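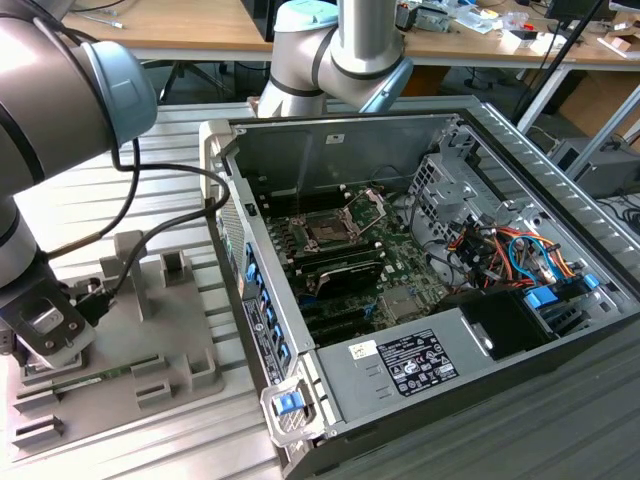
Progress report to the Pronstead Fund
Project: Flevent, second album by Zaslow
Submitted July 10, 2026

Status

Recording is complete. Eight of the ten tracks are mixed and approved by the band. The remaining two, "Lưu" and the closing instrumental, need revised vocal and string levels and go back to the studio this month.

Changes to the plan

The application listed 12 tracks. Two were dropped after rehearsals - both are cover versions, and the license terms offered would have taken most of the contingency line. The running time is now 41 minutes, which still fits a single vinyl disc.

The guest vocal on "Lưu" was recorded remotely. The travel amount set aside for it was not spent. We ask permission to move $400 from travel to mastering, where the vinyl master is priced separately from the digital one.

Release formats

The pressing order is set at 1000 CDs and 400 LPs. Test pressings have to be approved before the LP run can start. Sleeve artwork is final except for the spine text and the funder credit, for which we need the current Pronstead logo file.

Advance orders

The fan club presale opened with the first single. To date it has brought in 138 orders, most of them for the LP. No advertising has been paid for so far.

Live dates

The grant requires 3 public performances. Two are confirmed for September, both with signed contracts. The third venue has offered a date but has not returned the paperwork.

Open items

Approval of the $400 transfer.
Logo file for the sleeve.
Signed contract for the third performance.

The next report will cover mastering, test pressings and the September dates, with receipts attached.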